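Teaching a kitchen arm to put the cups away

The box says you show it once and it learns. I have had a Tikus arm on my bench since May and I would not repeat that to a friend. You can get useful work out of one, but expect to do a fair bit of the work yourself first.

Start with one cup and one spot. Clear the counter, wipe it down, and mark the spot with a bit of painter's tape. If you let the cup wander all over the place on the first night you will get an arm that is vague about everything.

Use a cup you don't care about. Plastic is best. Leave your grandmother's china in the cupboard until you trust the thing, and I still don't.

For hand guiding, put the arm in its free mode, hold it near the wrist and move it slowly. Keep your fingers clear of the spot where the tips close. Wear sleeves that fit or roll them up, and tie back long hair. Stop completely before you close on the cup, count to two, then close. Rushed grabs get copied as rushed grabs. 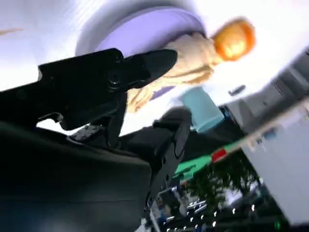 If your shoulder gets sore, switch to the remote. The Stuvon handset is comfortable enough, though there is a lag that the manual is coy about. Small pushes on the stick, then wait. Most of my bad runs came from correcting a move that was already correcting itself.

Throw out the bad runs the same night. Melati Hutapea, who got me into this, keeps hers "for variety". Her arm now has a very convincing wobble. I'd keep a recovery, where you miss and calmly try again — a plain fumble goes in the bin.

How many runs? The Sitompul guide says 200 for a single job. I was at 972 before mine would put a cup on the tape with the blinds open as well as shut. People online will tell you 3000, and some of them are selling storage.

Change one thing at a time after that. Move the lamp, try a different colour of cup, then shift the tape a hand's width. If it falls apart, go back a step and record more there.

Is it faster than putting the cups away yourself? No. Ask me again next winter.

Related tips
Getting tape residue off a laminate counter
Brosov grip pads: worth replacing?
Drawer liners that stay put
Labelling power cords behind the bench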